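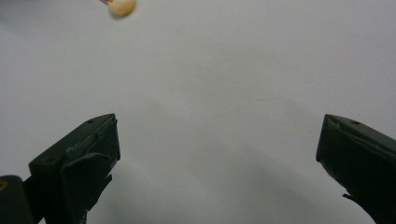 Ayana Weldu

I have been promising a post about money for months, and every time I sit down to write it I wander off and reorganize the screw drawer. So tonight I made a pot of tea, opened the spreadsheet, and told myself I couldn't get up until the budget for the gripper bench was typed out in plain words. It is nearly midnight and the tea is cold, but we're getting there!

For those who are new, Saodah Osman and I run a little workshop (two benches and a very loud heater) where we teach grippers to pick up small things. Beads, balls, buttons, whatever fits between two fingers. We call the project Mistico, which was Saodah's idea and has grown on me. We've been getting by with one hand-held gripper, and we'd like to have a proper second station going by June, with an arm on it this time.

The number we agreed on at the start was 900 dollars. I can hear some of you laughing. We picked it because it was what we had, and I still think that's a fair way to start a budget, as long as you go back and look at it again once the quotes come in. The quotes came in. The first full list, with everything we both wanted on it, added up to 1,662. We sat and looked at that for a while, and then Saodah went to get sandwiches.

What I want to write down, mostly for myself next year, is where the extra went, because it wasn't where I expected. I had braced for the arm. The arm we settled on is a secondhand one from Flindier, and their price was close to what I'd penciled in. What got us was all the stuff around it. A power supply. A mounting plate, and then a different mounting plate. Cables long enough to reach the wall. A lamp that gives soft, even light over a pale work surface, which I care about more than Saodah does (small light-colored things on a white background are hard enough to see as it is). Shipping, and then shipping again for the thing left out of the first box.

And fingers! I had put down zero for fingers. I suppose I thought of them as something you own, like a hammer, when they're much closer to pencils. Ours are dark green, and they've got scuffs and little chips along the edges, and one has a corner notched out at the tip. They're still on the gripper. But I would not plan a whole season on one pair, and next time "spare fingers" gets its own line right at the top. We've now set aside 78 dollars for a few sets and the screws to go with them, and I feel calmer just seeing it there.

We did a lot of crossing out after the sandwiches. The second camera went first, which hurt. The rolling cabinet went too, and I can't say I miss it; we have shelves. Saodah argued for keeping the better controller from Admasu, and I argued against it for the better part of an hour, and then I read the return policy on the cheaper one and came around to her side. So the controller stays. The nice chair is gone. I'm sitting on a stool as I type this.

Something I'd pass along to anyone planning a bench like this: ask every seller what isn't in the box. I've started sending the same short email to all of them. Does it come with a power supply, does it come with the mounting bolts, how long is the cable, can I buy one small part later without buying the whole kit again. The folks at Meltness answered all of it in one afternoon, very kindly, with part numbers, and I moved our gripper order over to them on the strength of that email. Another place took 9 days and sent me a brochure.

I'd also say, buy the boring things early. We have a habit of ordering the exciting part first and then having it sit in its foam for weeks while we wait on a bracket. This time the plate and the cables are ordered, and the arm can come when it comes.

Where does that leave us? Around two thirds of the big list, a bit over what we meant to spend, and I've made peace with it. The gap is coming out of my bike fund (the bike has brakes, it can wait). The one line we still disagree on is storage trays for the beads and balls. I say jam jars. Saodah says jam jars are how you end up with beads on the floor, and she may have a point, given what I swept up this morning.

If you've bought a used arm lately and have opinions about cable covers, please leave them in the comments. I've got three tabs open and they all look the same to me. I'll post the final list once the plate arrives and I know whether the holes line up.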